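Hurnex two-arm kit, eval notes + data card

Trial unit from Nasution, on the bench since January. 96 episodes so far, 50 Hz joint logs, 3 camera views per episode. Raw only, no labels yet.
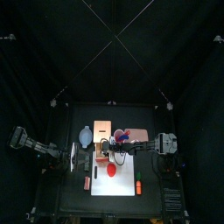

Episodes are tabletop pick and place, both arms live. Props are cheap stuff on purpose, toy carrot, a bowl, small blocks, a marker on a white board. Swap in your own, keep them light.

Known issues: left wrist cable snags on wide reaches. 5 episodes have dropped frames, flagged in the Budum index file.
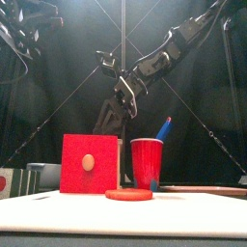 Calibration is seperate, run it before replay or the arms drift. Loader is in the Bandus repo, old branch wont work.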